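I moved my old workplace pension in August. It had been sitting with Gilico since I left Jenley, and I'd not looked at it properly for years. The last statement put it at £2,776, so it was never going to buy me a cottage, but I was paying a yearly charge on it and getting two letters a year I didn't read.

The form was short. I rang first to ask if there was an exit fee, and there wasn't. I also asked whether I'd lose any guarantees by moving it. The woman on the phone went off to check and said no, it was a plain pot with nothing attached.

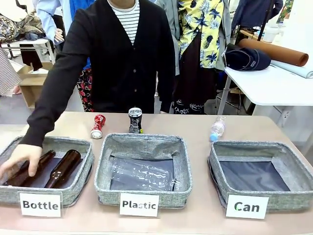 Khairul Mandagi wrote under my last post that I should leave small pots alone, as you can often take them as a lump sum one at a time and it keeps things simple when you do stop work. I hadn't thought of that. I still moved mine, partly for the charges and partly so there's one less login to remember.

I've put my monthly payment up to £300 as well. Next job is the Yeoh one, which is older and may be a final salary scheme. I'll ask for the paperwork before I touch it.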